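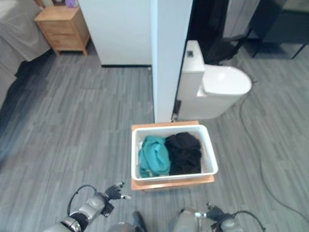 18 December 2023
By the Pritovdale away end

Last updated: 18 December 2023

Okay, I've had a night's sleep and I'm still mad about that Kulidbridge game. Thread, sorry in advance.

We were a goal up with 30 minutes left and we just stopped playing! Every clearance went straight back to them. You could feel the equalizer coming from the parking lot.

And then it came, from a corner, with two of ours marking the same guy. Same thing happened up there in May and I said so then too (loudly, to people who didn't ask).

The second one I can live with. Great strike, top corner, no keeper saves that.

What I can't live with is waiting until minute 88 to make a sub. Our midfield had been walking since halftime. Fresh legs were right there on the bench!

Credit to the roughly 300 of us who made the trip and sang through the rain. There were 2,000 in the ground and for an hour we were all you could hear.

Someone asked about the left back. I thought he was our best player by a mile, and he's the one who'll probably get dropped for the cup game, because that's how this season goes.

46 points was my guess for the year back in the summer. I'd take 40 now and not complain. Okay, I'd complain a little.

Anyway, Jasov at home next. Bus leaves from outside the Sarmiento bar same as always, and yes, I already have my ticket.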